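Last winter I wrote down every night what I remembered from the day. I am not a psychologist, I only read their books on the train, but I wanted to know why my memory keeps some things and drops others.

The rule was simple: 12 lines before sleep, no phone, no calendar. After 22 nights I gave the notebook to my friend Defne Akyol, who studied memory at university, and asked her what she saw in it.

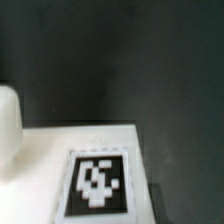 Burura Reading and Thinking Club

She noticed that I almost never wrote about the middle of the day. Mornings were there, evenings were there, but lunch was missing on most pages. She told me that people often remember the first and the last things in a list better, and maybe a day is also a kind of list.

I liked this idea, but I am not sure it is true for me. My lunches are very similar, so perhaps there is nothing to hold on to. On the one Monday when I ate with Osaze Ogunleye and we argued about dreams, I wrote 3 full lines about it, even what soup he had.
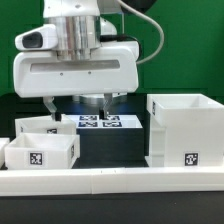 Page last changed in July

Now I try a small thing. At noon I walk a different street, and in the evening I check if it comes back to me. Sometimes it does. Yesterday I remembered a yellow door very clearly, but I could not say which street it was on.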